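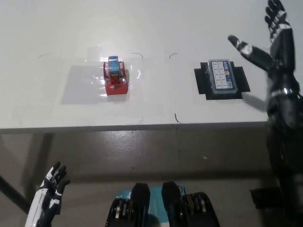 Fig. 1. White tabletop with a red holder on a taped-down clear sheet, and a labeled plastic box on a black mat.

Unit 4: Laying Out a Small Packing Bench
Notes by Štefánia Vávra
Introduction to Packing and Kitting, June session

Welcome back, everyone, and thank you for all the drawings of your own benches at home and at work. I enjoyed them very much (the one on the back of a pizza menu especially), and I have borrowed ideas from several of them for this unit. Last time we talked about shelves and bins, the places where things wait. Now we come to the tabletop itself, where things are set down, looked at, picked up again and sent on their way, and where so much of the muddle in a packing room begins.

1. What we mean by a place

In this course a "place" is a spot on the table that belongs to one item at one step of the work. It can be as simple as a pencil line, or it can be a tray, a holder, a mat, or a taped outline. If you were away for a week and a new person sat down at your bench, would they know where to put the item in their hand? If they would have to ask, you don't have a place yet, only a habit, and habits are very hard to hand over!

When I started out at Jirkell we had 289 different items coming across a pair of benches, and every packer kept a private system. Mine was wonderful, I thought, until I caught a bad cold and came back to find that my careful little piles had been "tidied" into one large one.

2. Upright or flat

Look at the two items in Fig. 1. The blue-and-white boxed item stands upright in a small red holder with thin side posts and a boxy base. The translucent plastic box sits on a black mat that has tabs at its left and right. Both are perfectly good ways of giving something a place, and I'd like you to get comfortable with the two of them.

Upright suits a narrow package whose label you want facing you. The holder does the balancing, and you can take hold of the package from the top or the front without sliding it along the table first. The drawback is that a holder fits what it fits. If your supplier changes the carton, you may be making a new holder, so please keep your measurements in the bench book.

A mat is more forgiving. It shows where the item goes and lets you change from one box to another without much fuss. It won't stop anything from drifting, though, so check the position now and then, particularly on a slick table. Dark mats under clear or pale boxes are a favorite of mine, as the edges of the box are so much easier to find when your eyes are tired.

3. Taping things down

A clear sheet taped under a holder is a nice, cheap way to try out a position. You can see the table through it, you can peel it up and shift it, and you haven't drilled or glued anything you will be sorry about later. A few notes from long experience:

Wipe the table first and let it dry.
Press the tape from the middle outward.
Leave one corner folded under as a pull tab.
Replace the tape when it starts to curl. Sleeves catch on curled tape.

Leave a test layout in place for at least 20 full packing rounds before you decide you like it. People tend to fall in love with a layout in the first five minutes, and I include myself in that.

4. Marks on the table

Most working tables gather pen marks, and the one in Fig. 1 has its share: short curved lines and a dark squiggle on the white top. Marks are cheap and quick, and I'm all for them while a layout is still moving. Once it has settled, go over your marks with the whole team. Keep the ones somebody can explain, redraw those neatly, and clean off the rest. Old marks left beside new ones cause more wrong placements than having none at all, in my experience.

Use one color for positions and another for notes to yourself. At Contreras, where I taught for a time, the packers wrote the date next to every new mark, and I wish I had thought of that years earlier.

5. Labels

Place the box so the person checking it can read the label without lifting it. Some labels, like the one on the plastic box in Fig. 1, carry a good deal of small detail in a grid, and those want good light and a fixed direction. Choose which edge of the label faces the checker and stay with it all day.

In a practice log from an earlier class we had 1,529 placements written up, and of the ones that needed redoing, 80 were simply the right item in the right place, facing the wrong way. Such a small thing, and so easy to cure with an arrow on the mat.

6. Before next time

Please choose two items of different shapes, anything from your kitchen or desk will do. Make an upright holder for one (cardboard is fine) and a mat for the other. Set them out on a table with enough room between them that a hand can come in from either side. Then ask someone who hasn't seen your layout to put both items in their places with no help from you, and write down where they hesitated.

Bring the holder, the mat and your notes to class. If the holder is too fragile to carry, a sketch with measurements is plenty. Reading for the next unit is the chapter on cushioning and void fill, up to the section on corner pads.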